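Notes for the Bakavthorpe evening talk, May 23, 2024
Bronwyn Rutherford
"Sorting out a house after sixty years"

Start slow. Say thank you for the tea, and thank Garnar for lending the hall and the good chairs. Ask who has cleared a parent's house, wait for the hands, and let people look around at each other for a moment, as it does them good to see it.

Then my mother's place on Waaka Street. Tell them about the hall closet, and how I sat on the floor with a bag of string too short to use and cried over it until lunch. I had set aside a weekend for the whole house, and by the end of it I had done the closet and half a drawer of dish towels (and put most of the towels back!).

Move on to what I do now when I help a family. We begin in the dullest room we can find, usually the laundry. Leave the letters and photographs for last, please, however much they call to you. I like one large container in the middle of the floor and everybody working into it, with the same sort of thing kept together, and we don't open a second until that one has been dealt with.

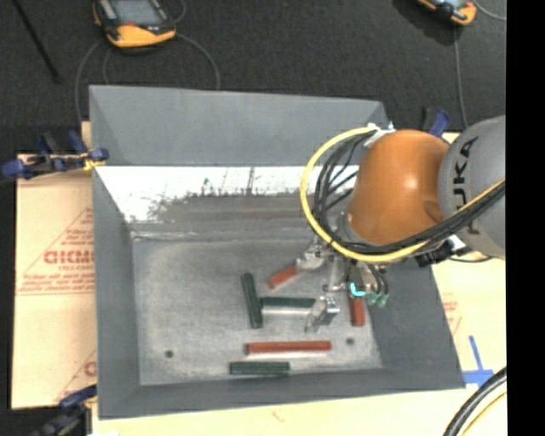

One bin, with red and green blocks in it.

Pause here for a drink of water.

Next, the brothers and sisters part. Go gently, there will be people in the room who aren't speaking. Tell the story of the 2 gravy boats, and how my brother and I each spent a month being noble and insisting the other one take the blue one. Ask them to write down what they would like before they meet, on paper, and to swap the papers over a meal if they can manage it.

If time is short, skip the piece about the piano and go straight to the garden shed. Old paint goes to the county drop-off, so remind them to call ahead for the hours.

Close with the Jemalari quilt. Unfold it slowly and let the front row feel the edge. Mother's stitching is on the left side and mine is on the right, and I'm happy to pass it along the rows while we take questions.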